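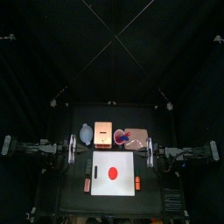

April, 6:40 a.m.

Tank reading first, as usual. The dipstick gives 2,382 liters, which I have entered on the card by the cellar door and in the gray notebook. The old gauge on the wall still sticks at the three-quarter mark and I have given up tapping it. Outside the sky is clear, with a light wind out of the northwest. There was frost on the lower beds and none against the house wall. The rain gauge was empty.

The rainwater tank has been in service through one winter now, and this is the first month in which I can expect to draw it down. I want to set out the state of the system before the season starts, because last year I did it from memory in June and got the filter intervals wrong.

Supply is from the north roof only. The south roof still drains to the soakaway, and will do so until I replace the gutter bracket that pulled out of the fascia in the wind. Both downpipes on the north side run into the leaf separator, and from there through the underground pipe to the tank. The separator was half blocked when I opened it yesterday, mostly with moss and birch catkins. I rinsed the mesh and refitted it. The gasket on the lid has taken a set and no longer springs back when released. It is still sealing. I will order a spare when I next order anything from Redano, as their shipping charge on a single gasket is more than the gasket.

The pump is the Trisia, installed last fall. It primes without trouble, but it short-cycles when only one hose is open at low flow. It starts, reaches cut-off, stops, and starts again 30 seconds later with the hose still running. The manual puts this down to low air pressure in the expansion vessel. I isolated the pump, drained the line and checked the vessel with the tire gauge. It was low. I brought it up with the foot pump to the figure on the label and closed everything again. The first test, with the kitchen-side hose at a trickle, gave 70 seconds between starts. That is better than double, and I will leave it there for now. If it drifts back within the month, the valve core is leaking, and that is a cheap part.

9:15 a.m.

Beds. Soil temperature at finger depth was too low for beans in all of them, as expected. The carrots went into the long bed under fleece. I used the Clistberg seed again, the early type, on the grounds that it did better than the supermarket packet in the same bed two years running. The rows were drawn with the back of the rake, watered before sowing and not after, and covered with sifted compost where I would normally use soil. Our soil caps badly after heavy rain and the seedlings cannot lift it. Last year I lost most of the first sowing that way and blamed the seed.

The fleece is held down with the old roof tiles along both long sides. The ends are tucked and pinned. I left enough slack for growth.

Onion sets are in the next bed. A few had been pulled out overnight and were lying on the surface with their roots dry. Birds, I assume. I pushed them back in and trimmed the dead tips, which stick up and get tugged. The garlic is well ahead of everything else and shows a little rust on the outer leaves. There is no treatment for that worth the name. I removed the worst leaves and put them in the household waste, not the compost.

The compost itself is slow. The active bay was barely warm in the middle. It is too wet and has too much grass in it from the first mowing. I forked it over into the empty bay with torn cardboard between layers and put the lid back on. The finished bay gave three barrow loads, all used on the carrots and the squash mounds. What remains is coarse and can go through again.

1:30 p.m.

After lunch I went back to the question of the drip line, which I have been putting off. The present arrangement is a single main along the path with a tee at each bed. Pressure at the far bed is poor. The upper beds get wet through while the last one gets a damp strip down the middle. I had assumed a blockage. I took off the end cap and flushed the main at full flow, and the water ran brown for a short time and then clear. There was no change at the emitters afterward.

The fault is more likely the pipe diameter. The main is the same narrow pipe as the laterals, all of it left over from the greenhouse. Two remedies are possible. One is to replace the main with a larger pipe. The other is to split the run into two zones and water them at different times, using the spare Ruchti timer that came with the shed. The second costs nothing except a valve and an afternoon. I tested the timer on the bench with fresh batteries. It opens and closes on command, but the display has lost a segment in the hours digit, so 8 and 6 look alike. Workable if programmed carefully.

I will try the zones first. If the far bed is still dry by the end of May, I will dig up the main.

Also noted: the stop valve by the shed weeps from the spindle when fully open. It stops when backed off a quarter turn. The packing nut took a slight tightening and the drip slowed but did not cease. Repack it when the line is next drained.

5:50 p.m.

Second tank reading taken after the flushing and the hose tests. The drop was larger than I would have liked, almost all of it from the open end cap. In future I should flush into the watering cans.

The forecast has rain coming in tomorrow night. Before then I need to clear the north gutter over the porch, which I could see from the ladder was holding needles at the outlet. The ladder feet need their rubber pads looked at as well. One has worn through on the inner edge and slides on the flagstones.

Seed potatoes are chitting in the back room, shoots short and dark. They can wait another week. The squash seed has not been started and should be, on the windowsill over the radiator, two to a pot.

To buy: valve, hose washers, batteries, plant labels. Check whether the pipe clips in the tin are the right size before buying more.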